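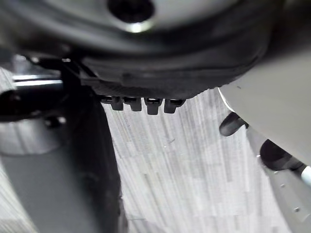
The Otstead returns floor is a sorting and repair operation run by Plurmont in the town of Otstead. It handles small household appliances sent back by customers, many of them in perfect health. It is known locally, to the extent that it is known, for the arrival of robot arms at its benches and for the long argument that followed.

Background

Before automation, the floor employed 93 people on two shifts, most of whom opened cartons. The arms were brought over from a sister site at Drolstead, where they had been praised in a report that few at Otstead were allowed to read. They were set to lifting and turning returned goods for inspection, a job described in the company handbook as "light" and by those who did it in other terms.

Effects on staff

No jobs were cut in the first year, though several were renamed. Vija Luik, a bench inspector, became a "cell lead," with the same pay and a new lanyard. Sore wrists became less common. Complaints of boredom rose – watching an arm think about a kettle is slower than picking up the kettle.

The floor now handles roughly 4,000 items a week. Oluwaseun Akpan, the shift manager, has credited the arms; the night shift has credited the night shift.

Break dispute

The arms pause for a 10-minute check at 2 p.m., and workers began taking their tea then. Management objected, then moved the official break to match. Mỹ Triệu, who wrote the petition, collected 300 signatures, a figure helped by the warehouse next door.

See also: Ellwood depot; Plurmont

14 shares · 2 comments

This site uses cookies. Accept | Manage settings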